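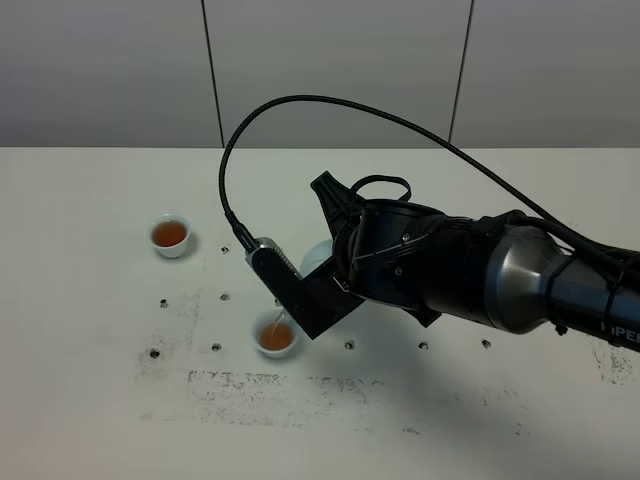
Ticket 697 – Demo del té, jornada de puertas abiertas
Estado: abierto (a ratos funciona, a ratos me quita el sueño)
Abre: Javiera Valdebenito
En copia: Ximena Medina, Jacinto Rosales, Archie MacBrayne

Qué pasa

Hola a todos, voy apuntando aquí todo seguido porque si lo mando por mensajes sueltos se pierde, que ya nos conocemos. La demo de servir el té para las puertas abiertas de mayo sale bien casi siempre, pero cuando encadenamos dos tazas seguidas la segunda se nos queda corta o se pasa. En el ensayo de la mañana hicimos 10 pasadas completas y en tres de ellas la segunda taza acabó con un charquito al lado. Con gente de Dradside mirando a un metro preferiría que no pasara, la verdad.

El orden es el de siempre: primero la taza de la izquierda, luego la del centro, y la tetera vuelve a su sitio. La secuencia es la que dejó montada Ximena en Gornimel, sin tocar nada desde el último guardado.

Lo que he probado

09:10 – Reinicio completo del brazo y del control. Ningún cambio, aunque me quedé más tranquila.

09:40 – Bajo la velocidad de giro de la muñeca durante el vertido. El chorro sale más fino y más bonito (¡quedó precioso!), pero entonces la pasada se hace eterna y el público se nos va a mirar otra cosa. Lo dejo en un punto intermedio.

10:25 – Pruebo solo la segunda taza, con la tetera recién llenada. Perfecto las cuatro veces. O sea que el problema no está en la posición de la taza del centro, que era lo que yo habría jurado.

10:50 – Pruebo las dos seguidas, y vuelve el fallo a la segunda pasada. Aquí ya empiezo a sospechar del peso: cuando llegamos a la taza del centro la tetera va más vacía y el programa inclina exactamente igual.

11:15 – Reviso el cable trenzado que sale del sensor de la pinza. Hace un arco muy alto por encima del brazo y quería descartar que tirase al inclinar. Muevo la muñeca a mano por todo el recorrido y no noto tirones. De todos modos agradecería que Jacinto le echara un ojo, que él tiene mejor mano para estas cosas.

Respuesta de Jacinto Rosales, 12:05

Mirado. El cable va suelto y con holgura de sobra, yo no lo tocaría. Lo que sí veo es que en Gornimel hay un solo valor de inclinación para las dos tazas. Si Ximena lo separa en dos, la segunda se puede ajustar aparte. Y otra cosa: el contador marca ya unos 3.000 ciclos desde la última calibración de la pinza, habría que pasarla antes de la visita.

Respuesta de Ximena Medina, 12:30

Culpa mía, lo dejé con un solo valor para acabar antes. Ya está separado y guardado con otro nombre, así que si sale mal volvéis al anterior. Para probar, montad las piezas exactamente así y sin té la primera vez:

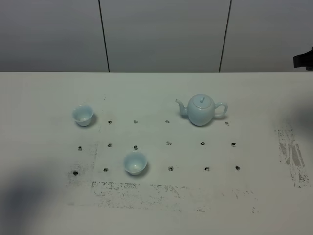 Posición de partida: tetera a la derecha con el pico hacia las tazas, las dos tazas vacías.

Ojo con el pico, que si la tetera queda girada aunque sea un poco el chorro se va fuera. Y la tapa puesta, por favor – Archie siempre la deja al lado.

Sigo yo (Javiera), 13:20

Calibrada la pinza, cargada la secuencia nueva. Una pasada en seco sin problemas. Luego con té: nueve seguidas y las nueve limpias, con el nivel parecido en las dos tazas. ¡Qué alegría! He subido un pelín la inclinación de la segunda respecto a lo que puso Ximena, está anotado en el comentario del archivo.

Pendiente antes de que llegue la visita

La mesa tiene manchas grises por todas partes, sobre todo delante, y con una vajilla tan clara se notan muchísimo. He pasado un paño y algo se fue, pero queda bastante. ¿Alguien sabe qué producto se puede usar ahí? Thierry Pichon, de Trernness, me dijo que ellos usan el limpiador de Tyagi, pero no tenemos.

Falta decidir quién habla mientras el brazo sirve. Yo me ofrezco para el primer turno, Archie para el segundo si le viene bien.

Las tazas servidas no se reparten hasta que el brazo haya vuelto a reposo. Archie, esto va por ti, que te conozco.

Dejo el ticket abierto hasta después del ensayo de las 17:00. Si veis otro charco, apuntad aquí la hora y en qué taza ha sido.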